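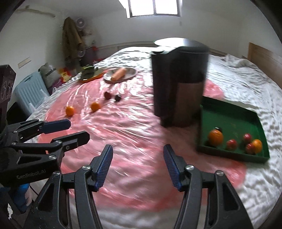

Bed layout: green tray beside the tall black cylinder, the rest of the fruit on the pink sheet, plates behind.

Search the notebook Go

Nendine notebook, page 87
2023-10-01

Fruit and veg layout on the bed. Lejla set out, I wrote up.

The pink sheet goes on top of the quilt and should be left as it falls. I tried pulling it tight in September and every orange rolled to the dip in the mattress. With the wrinkles left in, small fruit mostly stays where you put it. Plums are better than oranges for this.

Green tray to the right of the tall black cylinder, long enough away from the headboard to get a hand in behind. Anju asked why we don't put the tray on a board. We did, twice, and the board tipped as soon as anyone leaned on the edge of the bed. The raised sides do enough to keep fruit in even when the tray sits at a slant.

Veg stays on the plates at the back. Greens on the orange-rimmed one, as agreed on the Wastirero list. I would like to swap the greens for something that doesn't wilt, but Jianhua wants leaves in every layout and it is his list.
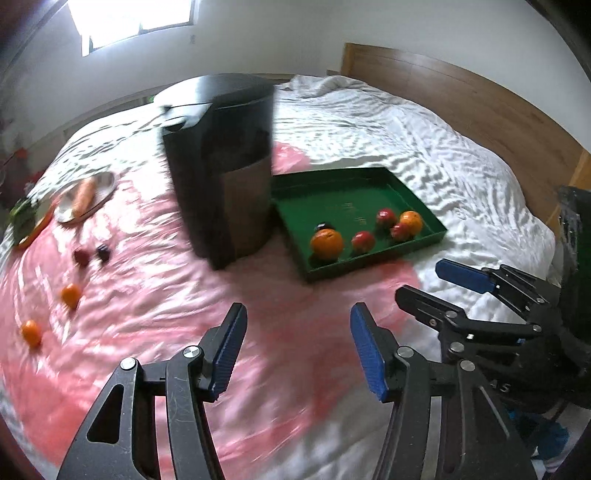

Fruit together on the tray. Silver plate over on the left, greens beyond it.

Points on the tray itself. Large orange next to an apple is fine. Small dark fruit behind the large orange is easy to lose sight of if you are sitting low – check for it before writing the tray up. Yanling marked one layout down as a plum short last month and it was there all along, tucked in behind.

Apples: the Kumar ones bruise if dropped on the tray rim, so set them down from low. Anything bruised goes in the kitchen bowl to be eaten and is not used again. Bag of small plums was 400 g, entered under item 2222 in the stores book. Dorottya has the receipt.

We use cookies to remember your settings and to see which pages are read. Accept Manage choices

To do:
Wipe the pink sheet and hang it over the bath, not on the radiator.
New carrot. The old one has gone bendy.
Ask Yan whether the other tray is coming back or whether we should buy 2 more.
Put the quilt through the wash before the next layout.
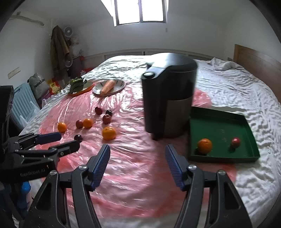

Can plums and apples be stored in the same bag overnight?
Better to keep them apart. Ripe apples give off ethylene, which makes the plums soften faster, and the heavier apples can bruise them.

Plums are now on the middle shelf of the fridge in a paper bag, apples in the drawer. Oranges can stay out on the side. Jianhua to do the next setting out, same plates.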